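Kasten Kitchen Gripper Comparison – simulated runs
Version of Feb 1, 2019

What this is

A set of simulated runs comparing two grippers, Tandano and Purkberg, on the same arm in the same kitchens. The runs were made at Arkska to help pick a gripper before buying hardware. Everything is rendered. There is no real-world data in this release.

Contents

- runs/ – one folder per run, with joint states, gripper commands and rendered views
- scenes/ – 12 kitchen layouts
- grippers/ – meshes and contact settings for both grippers
- tools/ – replay and scoring scripts

Each layout was run with both grippers. The arm, the controller gains and the start poses are the same within a pair, so pairs can be compared directly. Don't compare scores across layouts. Cabinet heights and reach distances differ too much for that.

Setup

Unpack the archive and run tools/replay with a run folder as the argument. Control is logged at 30 Hz. Gripper width is in millimeters, everything else is in meters and radians. Older copies used meters for gripper width too, so check the header if you mix versions.

Scoring

A run is scored on grasp, lift and placement, each pass or fail. Collisions with appliances are logged separately and do not change the score. Runs stop after 37 seconds of simulated time.

Known problems

- Layout 13 was dropped because its drawer joints were unstable. The number is not reused.
- Purkberg finger pads sink slightly into thin rims at the default contact stiffness.
- Appliance doors have no latch force – they swing more freely than real ones.

Sample view

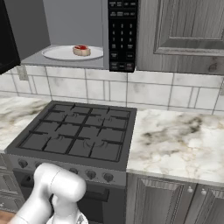

Can I add a third gripper to the comparison?
Put its mesh and contact file in grippers/, copy the Tandano config and change the tool offset. Then rerun every layout with the original start poses, or the pairs will not match.

License

Free for research use. Keep this file with any copy you pass on.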